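Troltitby Stain Eraser Kit, Four Months In

I bought the Troltitby kit in January after reading that it would lift juice, mud and marker out of stuffed toys "in a single pass." I have two kids and a dog. I do not believe in single passes.

You get a spray bottle, a stiff brush, a sponge and a folded sheet of instructions in very small type. It cost me $40, and refills are sold only by Girnia, the online shop that seems to exist for this one product. A refill lasted us 4 toys and one car seat. Do that math before you order.

Mud, fine. It took mud off a rabbit's ears with no argument, but so does dish soap and warm water, and I have a gallon of that. Grape juice faded to a gray patch that I can still find if I look for it. Marker did not move. The brush is too hard for anything with a long nap and left one bear with a bald-looking shoulder, so I switched to an old toothbrush after that and have used it ever since.

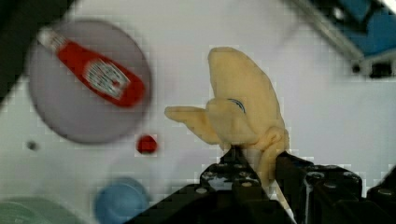
Pale yellow plush. Light colors are the hard test for any cleaner.

The instructions say to blot, wait ten minutes and blot again. They don't say what to do about rings. On a cream-colored lamb I got a tide mark wider than the stain I started with, and getting rid of it meant soaking the whole animal in the sink, and I had bought the kit so I wouldn't have to do that. My neighbor Xiaoyan Zhong tried the bottle on a tan couch cushion and got the same ring.

The smell is described as "linen." I'd call it hotel hallway. It hangs around for a day, and my younger one refused to sleep with anything I'd treated until it was gone.

I wrote to the company about the marker claim on a Wednesday and got a coupon back. No answer to the question.

If you want a spray for the car, for mud and crumbs and mystery smears, it's okay. For a toy that somebody sleeps with every night, I'd spend the money on a mesh laundry bag and check the care tag. Two stars, one of them for the sponge.

Reviewed by Estíbaliz Cuesta

Search reviews Go Clear

Recent reviews
Grurmont Handheld Steamer
Sarmiento Folding Drying Rack
Mesh Laundry Bags, Three Sizes
Lint Rollers That Shed

Contact | Copyright Cuesta Home Reviews | Back to top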